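3.2 What people did with their empties

I should say up front that I came into this part of the study with a hunch, and the hunch was wrong. I figured the households in Stutevach would return fewer bottles than the ones in Retel, because the walk to the drop-off point is longer and uphill most of the way (I've done it with a full bag, and I was grumpy by the end). Instead the two towns looked pretty much the same for the first 5 weeks, and then Stutevach pulled ahead and stayed there.

So what was going on? I spent a lot of January reading back through the kitchen diaries, and the thing that kept jumping out at me was storage. Folks in Retel mostly live in small apartments, and they wrote over and over about having no place to put things. A bottle would sit by the sink for a day or two and then go in the trash with everything else. In Stutevach people have porches and sheds, so the empties could pile up until somebody felt like making the trip. One diary keeper let them build up for about 35 days and then took the whole lot down in a wheelbarrow, which I love!

Deposit size mattered less than I thought it would. We raised it from 5 cents to 20 cents in the Sopacua neighborhood, halfway through, and I was all set to write a big happy paragraph about the jump. There was a bump for 2 weeks and then things drifted back toward where they'd been. My best guess is that people noticed the change, felt good about it, and went back to their habits. I can't rule out the weather, though, and it was a miserable stretch.

Caps were their own headache. The Drorkex sorting line takes bottles with or without them, but plenty of people believed a bottle would be turned away if the cap was missing, and they threw those out. I hadn't put a question about caps on the first survey (my mistake), so everything I have on this comes from the diaries and from chatting with people at the drop-off point. For counting purposes I treated a clear bottle with no cap, like the one in Figure 2, the same as any other.

Figure 2. Clear plastic bottle without a cap. 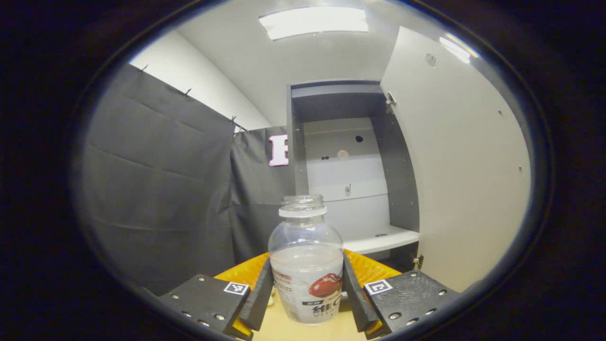 3.3 Asking about the trip itself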